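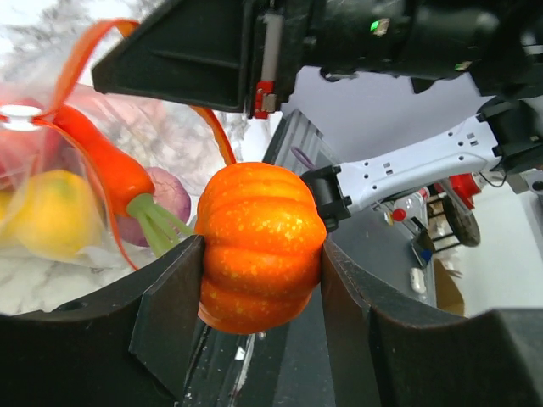

Wrist view, small pumpkin in the grip, mesh bag on the left.

17/02/2023
Station 2, toy produce task. Written by Yuzhen Tang.

Plan for today was 60 episodes of pick and place with the toy food, teleoperated, for the Thaler set. I finished all 60, but I discarded 24 of them after review, so the count for the day is lower than I promised. With the good ones from today the set stands at 701.

Reasons for discard, so that we do not repeat:
Most of them are my mistake with the start pose. I began to record before the arm was settled, and the first second has a small shake in it. Vodimstead told us last time that their training is sensitive to this, and I forgot. Please wait for the arm to be still, then press the pedal.
A few are bad because I changed my mind in the middle. I went for one toy, then opened and went for another one. The label says one object, the motion says two. I don't think we can repair these by cutting.
One has no wrist video at all. The cable was not pushed in completely. I checked the other files for the same problem and they are fine.

Notes on the grasp. The pumpkin is easier than I expected from its shape. If the fingers come on the sides at the widest part, it stays. If they come too high, it turns and goes down between them. I kept some of the high attempts where I lost it and then picked it again in the same episode, and I marked them "recovery". I would like to have more of those, because the set is too clean in my opinion. Grumuvham does not agree, so we should discuss it before the next batch.

Picking out of the blue bin is slower. The toys lie against each other, and when I close on the lemon I often take the neighbour a little as well. The wall is also a problem, the finger touches it before the toy is centred. 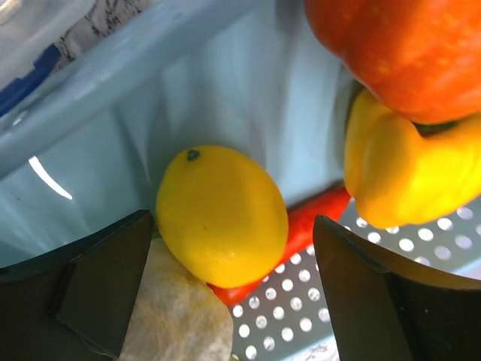

What helped me was to come down more vertically and to open the fingers only as much as the toy needs. With the full opening I push everything to the side. I lost a lot of time before I tried this, so whoever is on the station next, please start with it.

The instruction text also needs care. I wrote "pick up the red one" in several episodes, and when I read it later I could not say which toy I meant, as more than one is reddish. I corrected the text by watching each video again. From now on use the name of the toy and where it goes, nothing more. If you are not sure of the name, take it from the list on the wall, even when the list is a bit strange.

Upload to Brerkgate stopped at file 296. I started it again from there and left it running. Somebody should compare the file count in the morning before we delete the local copy.

To do:
- mark the pedal rule on the station sheet
- ask Vodimstead if they accept the recovery label or want a separate folder
- tape for the wrist cable plug
- redo the 24, same toys, new positions
- decide about the bag, if we also want episodes where toys are taken out of it. The mesh catches the finger tips, I tried it twice without recording.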